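TICKET: Trusteck tabletop arm kit, trial unit — rod stops short / loses position between pushes
Status: open, waiting on vendor
Priority: medium (trial ends in August, so not that medium)

Summary
Trial kit from Trusteck, push-blocks package, run with the Holo control app. Arm homes fine, moves fine, then after a while the rod ends up somewhere other than where Holo says it is. Not by much. Enough to miss a small block or catch it on a corner and spin it. Want this sorted before we decide on buying, the sales quote came through Sunada and they want an answer.

What we already tried before opening this
- Power cycle, arm and controller both. Fine for a bit, then back.
- Different USB port, different cable.
- Reinstalled Holo. Lost my saved layouts doing that, be warned, the export button does not include them.
- Slowed everything to half speed. Happens later but still happens.

Log

Tuesday, 9:40 am
Cold start. Homed, ran the built-in square path with no blocks out. Corners looked good by eye. Ran it again, same.

10:15 am
Blocks out, default push routine. First stretch good. Then it started stopping short on the side away from the arm base. Holo shows target reached, green tick, no warning. So as far as the software knows all is well.

10:50 am
Checked the rod clamp. It was hand tight, not wrench tight. Manual says wrench tight, quick start card says hand tight. Trusteck please pick one. Tightened it, re-homed. Better! thought that was it. Wasn't.

11:30 am
Paused mid run to compare the position on screen with the real thing. Rod tip is out over the right side of the wood board, just above the surface, green cylinder block right behind it. Holo has the tip further in, clear of the green cylinder. Blocks left scattered how they were, didn't touch anything until I had the numbers written down.

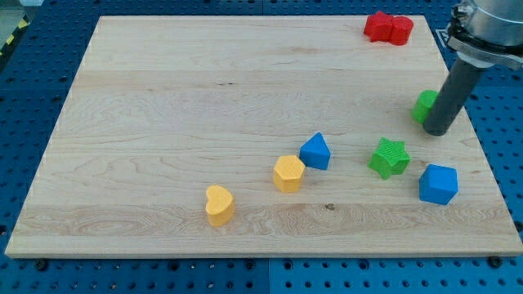 1:05 pm
Called Mohammadi (they do the service contract for this area). They asked for the step counter, which is in Holo under Tools > Advanced > Counters, not under Status where the manual says. Read 2,000 on the shoulder axis where they expected a good deal more after that much running. Their guess: it's dropping steps and not reporting it.

1:30 pm
They had me change the following, in this order:
1. Stop the run, park the arm, leave power on.
2. Advanced > Motion > acceleration. Was at the factory value, set to 250.
3. Turn on "re-home between sets". Off by default for some reason.
4. Save, THEN close the app. If you close first it asks to save and doesnt.
5. Restart, home, run the square path with nothing on the board.

2:10 pm
Did all that. Square path fine. Blocks back on, ran nine sets. No drift I could measure on the near side. Far side maybe a hair off, could be me and the ruler.

3:45 pm
Left it running through a meeting. Came back to it stopped, error E9, "axis limit". Cleared it with re-home. No idea when it tripped — the event list has no times on it. Feature request, put times on the event list.

Where it stands
Lower acceleration plus re-homing clearly helps but roughly doubles the length of a run, and I don't want to pay full price for a kit that has to run that way. Hardware feels solid, pushing action is smooth, blocks are good and a nice size. Software side needs work, mostly that it says target reached when it isnt.

Asks for Trusteck
- Is there newer firmware for the shoulder driver? Ours is whatever shipped.
- Can Holo raise a warning on dropped steps instead of the green tick?
- What does E9 mean on a move that ran fine all morning?
- Replacement clamp screw please, ours is getting chewed up from all the re-tightening.
- Trial extension while this is open. Sunada said to ask you direct.

Will leave settings as they are until I hear back. Arm is powered down overnight, can run any test you want if it's in the ticket before noon.

Contact support | © Trusteck | Terms | Back to top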